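About us

Isstead Readers is a reading and writing circle with its home in Traster Lane. We started with one shelf of borrowed novels and a wish to talk about them with other people. Today we have 209 members, and many of them write also their own stories. 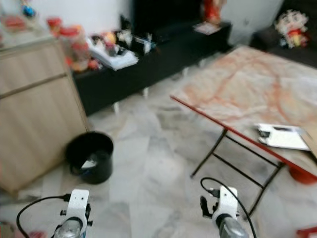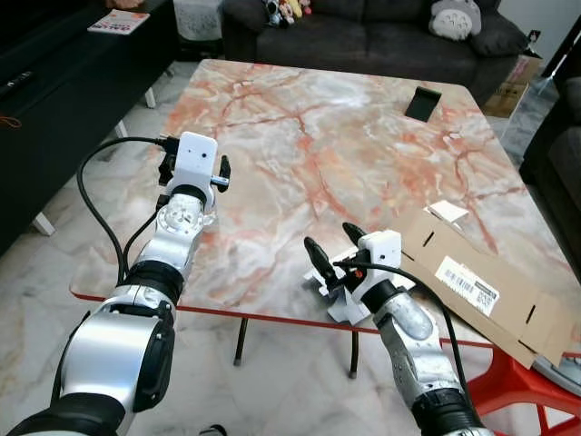

Every month we choose one book together and meet at seven in the evening to discuss it. You do not need to finish the book before you come. In August we read only short stories, as many members are travelling.

Our lending library has 317 titles, from which 63 are in translation. A member can keep a book for six weeks, and longer if no other person is waiting for it.

The writing group began later. It publishes a small yearly collection with the Jaron Press, and the last one had 242 pages. Each winter we give also the Abubakari Prize for a first short story in English, open to writers who learned the language as adults.

New members are welcome at any time of the year. Please write to us and tell which book you have read last.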